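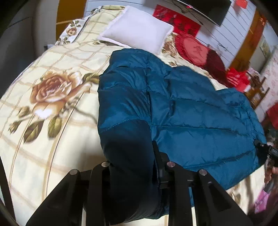

Darnside Recordings – Frequently Asked Questions

What is Darnside?

Darnside is a small label for new chamber and solo music. We release on CD and as downloads, with an LP now and then when the length of the music suits it. Most of what we put out is being recorded for the first time.

Who runs it?

Nanami Oshima chooses the repertoire and produces the sessions. Kenta Higuchi does the editing and mastering, and also answers most of the mail.

What is the newest release?

Grirnon, a 42-minute piece for string quartet and two percussionists, played without a break. It is the label's first recording of a piece longer than half an hour. The disc also carries a short viola solo called Drikmont, which the composer wrote while working on the longer piece and which uses the same tuning.

Why is Grirnon a single track?

The composer asked for it. The score has nine sections, but they overlap, and any track mark would fall in the middle of somebody's phrase. The booklet lists the time at which each section begins. If you teach the piece and need it divided, write to us and we can send you separate files.

Is the very quiet opening a fault in my copy?

No. The first three minutes are played with almost no bow pressure and sit far below the level of the rest. Please set your volume from a later passage – the entry of the bass drum is a good place – and then go back to the start. We used no compression on the master.

What tuning is used?

Both works are in just intonation. The quartet retunes its lower strings before the piece starts, and the percussionists play bowed metal plates cut to match. A chart of the pitches is in the booklet, with the ratios given next to ordinary note names.

What formats can I buy?

CD, and downloads as FLAC, WAV or MP3. Every CD order includes the download, and the link comes with your order confirmation. If it hasn't arrived within a day, check your spam folder before writing.

Will there be an LP of Grirnon?

Not at present. The piece is too long for one side, and we don't want to break it. The Noguchi duos are on LP, in a pressing of 200 copies. A few are left.

When do orders ship?

Every Thursday. Orders placed by noon on Wednesday go out that week. We don't ship in the last half of October, when both of us are away at sessions, but downloads work as usual.

My disc arrived damaged. What should I do?

Send us a photo of the disc or the case along with your order number. We replace cracked cases as well as discs. You don't need to mail anything back.

Can I get scores and parts?

We don't sell them. Rights in the scores stay with the composers, and most of them supply PDFs directly. We're glad to pass a message along. Parts for Grirnon are rental only, and the plates have to be booked separately.

Can I use a track in a film or a dance piece?

Often, yes. Tell us which track, how much of it you want, where the work will be shown and whether there is a budget. The composer and the players both have to agree, so allow a few weeks. Student projects usually pay nothing, but we still need the request in writing.

Do you accept demos?

Yes, from composers and from performers. Send one link and a few lines about the music. Please don't attach audio files to email. Nanami listens to everything, but she can't always send comments. We're not looking for orchestral music or piano transcriptions.

How are artists paid?

Session fees are paid up front. After recording and pressing costs are covered, income is split evenly between the label and the artists, with statements sent twice a year.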